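Pavell P3 Precision Screwdriver Set: Bench Review

Reviewed by Irina Pană
21 May 2021

The Pavell P3 is a precision screwdriver set with an aluminum handle, a magnetic bit holder and a folding case. I bought mine at retail price in October and have used it for electronics repair, eyeglass hinges and general bench work. It replaces a Morelli set whose smaller cross-head bits had rounded off.

The handle is 124 mm long with a free-spinning cap. The bearing in the cap has slight axial play, which does not affect driving. Knurling covers the lower half and gives enough grip for small fasteners. For anything above light torque, the handle is too thin. A larger sleeve is sold separately and should be in the box.

Bit fit is the main reason to consider this set. The cross-head bits seat fully in the screw recess and stay put when the driver is held at a small angle. Flat bits are ground square, with no visible burrs. The Torx bits are acceptable, but the smallest one twisted slightly on a laptop hinge screw that had been installed with threadlocker. 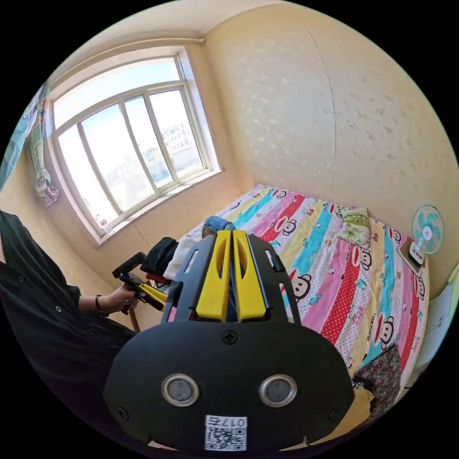

A black cross-head screw on a flat black faceplate.

Retention is less consistent. Steel screws hold well on the magnet in any orientation. Stainless screws drop off with a light tap. Three of the bits fit loosely in the holder and pulled out when I lifted the driver from a deep recess. Pavell sent replacements from its Gondosdale warehouse, and two of those fit correctly. The third is still loose.

The case closes with a magnetic flap. Bit sizes are printed in gray on a dark gray tray and are hard to read under warm light. I marked the ones I use most with white paint pen. The foam is firm and has not crumbled.

Compared with the Budthorpe kit in the same price range, the P3 has better tips and a worse case. The Budthorpe handle is thicker and suits larger screws.

Pros: accurate cross-head tips, smooth cap, replacement bits sold singly
Cons: thin handle, loose fit on some bits, poor tray labels

Rating: 3 out of 5. I would raise it if the holder tolerance were fixed.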